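Budget for the Table, Too

Every fall the small shops and training centers I deal with start writing next year's equipment requests, and every fall I read a few that have the same hole in them. The request names a machine and gives a price. Then it stops. Whoever wrote it has spent weeks comparing arms and hands and has given maybe one afternoon to the things those hands will be working on.

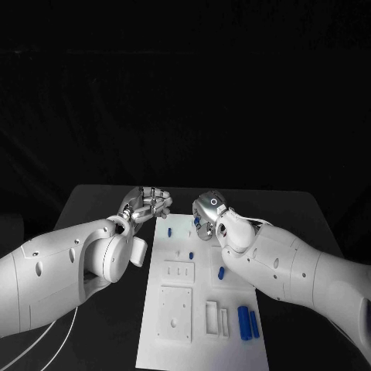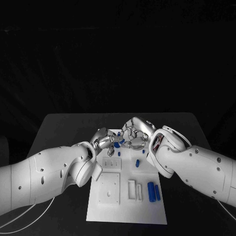 Two arms, one board, a few blue parts.

My argument is simple. The purchase price is the easy number, and we give it too much attention. When Yiran Ye and I went back over the Nurnton budget, we found $4,000 that had been spent on things no one had put in the plan: replacement pegs, two new boards, a better table, cable guides, a second set of fingertips. None of it was wasteful. All of it could have been predicted by anyone who had stood next to the setup for a day. Because it hadn't been, it came out of the training line, and two people who should have learned to run the equipment didn't get to until the following year.

I would like to see three changes in how these requests are written.

First, put the fixtures on their own line. A board with slots and trays looks like an accessory, and it gets treated like one. But the fixtures decide what work the arms can do and whether one month's results can be compared with the next. If a tray warps or a hole wears wide, you are measuring the tray. At Dobre they paid $1,417 for a machined set after a year of making do with homemade ones, and the complaints about "the robot" mostly went away. I don't think that was an extravagant purchase. I think it was a year late.

Second, pay for spares up front. Small parts get lost and get dropped. A supplier who is cheerful in the sales meeting can still take 21 days to send a bag of pegs, and for those days you own a very expensive pair of paperweights. Uvetti now orders spares with the first shipment and keeps them in a locked drawer. People there grumbled about the drawer, but they have stopped losing weeks.

Third, count hours of use. I know managers like a plan that says how many years a machine will last. Years mean very little here. A hand that does almost 1,000 cycles of the same pinch in a week is aging at a different speed from one that gets switched on for visitors. Ask the vendor for service intervals in cycles or hours, write them into the request, and put money against the first service. If the vendor won't give you a figure, write that down as well, and hold something back.

The usual objection is that a request with all of this in it looks expensive and gets turned down. That does happen. Brirnent sent theirs back twice last year and asked for a smaller total. I would still send the full one. A reviewer who cuts the spares has at least made a decision, and it is on paper. When the spares were never listed, the same cut gets made by accident, usually in the spring, by someone who only wanted to finish the job in front of them.

There is also the question of whether to buy two arms at all. Plenty of work that gets planned for a pair can be done by one arm and a decent clamp. I have no rule for this. I do ask people to name the tasks that need both hands, and to do it before the quote comes in, while it is still easy to change their minds. Some lists are long and convincing. Others have one item on them, and that item could wait.

Requests for the next cycle are due at the end of September. If yours is already written, read it again and look for the table.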